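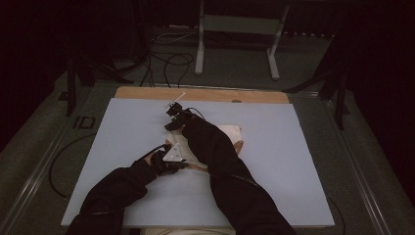
Pale work top, light brown wood strip along the far edge

From: Ritva Hyvönen
Date: 1/15/24
Subject: Re: [benches] Cupping in glued-up tops over winter

> The maple top I glued up in June was flat until the heating came on.
> Now it is high at both long edges. I fixed it to the steel frame with
> screws straight through, no slots. Finish is Renix oil, three coats on
> the top face, one underneath. Should I plane it flat now or wait?

Wait. If you plane it now you will be removing wood to match one humidity reading, and the top will crown when the air gets damp again.

Two separate things are going on. The first is the screws. A top that wide needs to move across the grain, and round holes in steel will not let it. Open the holes into slots, with the long axis running across the grain, and use pan-head screws with washers. Leave the center row fixed so the movement splits evenly to both sides. Tighten until the washer just stops turning by hand.

The second is the finish. Three coats against one means the faces trade moisture at different speeds. Edges high in dry air tells me the upper face is drying faster, so check what is near it before you blame the oil. Mine did the same thing under a ceiling heater. I brought the underside up to match anyway, and I would do that here.

For reference, the shop at Turunen reads 34 percent relative humidity this week with the heat on. My own top is 41 mm thick and 9 boards wide, with alternating growth rings. It still moves, but the cup has gone down enough that a straightedge no longer rocks.

On meters: the Herus pin meter is fine for comparing one board to another. I would not trust its absolute number on maple without the species correction. The Trusance one has the correction built in, but it eats batteries.

Give it 14 days after slotting the holes, then measure at both ends and the middle — same spots each time, marked in pencil. Post the numbers and the room humidity with them.

Ritva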